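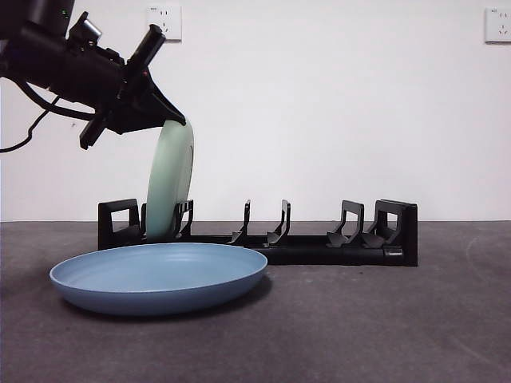
Posted in November by Rustier

Search this site Go

I had eight people round on Tuesday and gave them baked potatoes. One of them had to sit on the piano stool and another had the step we use for reaching the top cupboard, with a cushion on it, and pudding was a tin of peaches with some cream that I'd meant to whip and didn't. It was lovely. Everyone had gone by ten and I went to bed feeling about five years younger, and I've been going on about it ever since to anyone who stands still, so now it's your turn.

My view, for what it's worth, is that we've let having people round get far too grand. Somewhere along the line it stopped being supper and became an event, and most of us can only face an event a couple of times a year. So we see our friends a couple of times a year. We all say "we must have you over" in the chemist's and we all mean it, and then we go home and look at the state of the hall carpet and think, well, maybe after Christmas.

My parents had people in and out all the time when I was small and I don't remember anybody fussing. There was a big pan of something. If more people came, there was more bread. The grown-ups played cards and we were allowed to stay up as long as we kept quiet under the table, and I'm fairly sure the same mince appeared week after week for most of my childhood. I expect my mother would tell you she did a lot more work than I noticed, and she'd be right. But she never once made a starter, and she certainly never asked people to save a date seven weeks off.

Compare that with a dinner I went to last winter, on one of the new estates on the far side of Dranstead. I won't say whose (they may well read this, and they're very dear people). There were little cards with our names on. There were three kinds of glass each. Our hostess had been cooking since the day before and she was so tired that she hardly sat down, and when she did sit down she apologised for the lamb, which was perfect. Then she apologised for the potatoes. I drove home having eaten one of the best meals of my life and having had hardly any conversation with the person I'd gone to see. And what did I do? I didn't invite her back! I couldn't. I can't do lamb like that. It was months before I got over myself and asked her for soup.

I think that's the real harm in it. A grand dinner puts everyone who eats it in debt. You can't answer that sort of spread with beans on toast, or you feel you can't, so you put it off until you've got a clear weekend and a new tablecloth, and you never do have a clear weekend. Whereas if somebody gives me a baked potato I can give them one back next week without turning a hair.

I blame the telly a bit. All those programmes where strangers mark each other's cooking out of ten. And I blame the magazines, though I buy them. I've got one here, this month's, with a feature on "relaxed winter suppers", and the relaxed winter supper has 25 ingredients and you're told to start the night before. One of them is a kind of dried lime. I'm sure it's delicious. I'd like to meet the person who is relaxed while hunting for dried limes in Dranstead on a wet afternoon when the car park machine has swallowed their card.

The other thing people say is that they haven't got the room, or the things. I do understand about room. We were in a flat for years where you had to shut the oven to open the door. But we had people there as well, on the bed mostly, with plates on their knees, and I look back on those as some of the best evenings we had. As for things, I own no complete set of anything. We had a proper set once, from the Kudo sale, and it's been whittled down by children and stone floors until there are two soup bowls and a gravy boat. Everything else has come from charity shops or been left behind by people who brought a trifle in it. Nobody who's come to my house has ever mentioned it, and if they've minded they've still come back.

I had a long argument about all this with my sister, who is on the other side. She says that making an effort is how you show people they matter. She says that if she's asked someone to come out on a cold night and find a parking space, the least she can do is iron a napkin. I can see that. I'd hate anyone to think I'm sneering at people who enjoy doing it properly, and my sister does enjoy it, she starts humming days before. If that's you, carry on, and do please ask me. It's the ones who don't enjoy it that I want to get at. The ones who'd like company and think there's an exam to pass first.

She also says, and this one did land, that "just come as you are" suppers are easy for people like me who don't mind what others think, and a lot harder for someone shy, or new, or short of money. I've chewed that over quite a bit. I don't think I'm as brazen as she makes out, for a start. The first time I did one of my potato nights I stood in the kitchen at half past six wanting to ring everyone and cancel. And on the money side I'd have thought the plain version was kinder. A potato costs very little. When I was properly broke, the invitations that frightened me were the fancy ones, the ones where you had to turn up with a bottle and you stood in the shop for ages working out which was the cheapest that didn't look it.

So I say to people now, don't bring anything. If they can't bear it they can bring butter. I've ended up with rather a lot of butter.

There's a website called Windik that a neighbour put me on to, where you're meant to organise your get-togethers. You put in who's coming and it sends them a list of what to bring and reminders, and then afterwards it asks them how it went! I lasted one evening with it. I know some people find that sort of thing a blessing, particularly if they've got football runs and shifts to work round, but there's something about being reminded by a computer to go to your friend's house that takes the shine off. I've gone back to knocking on doors and sending a message that says "potatoes at seven?" with no more detail than that. Some say yes and some say no and it doesn't matter a bit who says no, as there'll be another one along soon.

I've got a few rules, if you can call them that. I do it on a weeknight, when no one expects much of me and everyone has to be up in the morning. I don't clean anything except the loo. I never cook something for the first time. And I let people help. I used to be dreadful about that. "No no, you sit down," and then I'd be out in the kitchen on my own, sulking, while they all laughed about something in the next room. Now if someone picks up a tea towel I let them get on with it. Some of the best talks I've ever had were side by side at the sink with somebody, both of us looking out at the dark garden. People will tell you things over a roasting tin that they'd never tell you across a table. I had one friend for years who I thought of as a bit stiff, a bit of a cold fish, until we did the pans together one night and she told me the whole story of her dad. It'd never have come up over the cheese.

Children, since I'm always asked. Bring them. They can have the potatoes too, and they can go and be noisy upstairs, and if they fall asleep on the coats then that's a good use for the coats.

I did wonder if I was only noticing this because of the age I am. You lose people gradually at my stage, to moves and to grandchildren and to worse things, and you start to mind about evenings more than you did. There was a couple we meant to have over for the best part of three years. We liked them enormously. We were waiting until the dining room was decorated. They've gone to live near their son now, up north, a four-hour drive, and the dining room is a very nice shade of yellow, and I'm cross with myself whenever I sit in it.

My sister's coming next time. She's asked if she can do a starter. I've said she can bring butter.

Next week: why I've given up on the Dranstead one-way system.

Enjoyed this? Sign up to the newsletter and get new posts in your inbox. Your email address Subscribe
You can unsubscribe at any time.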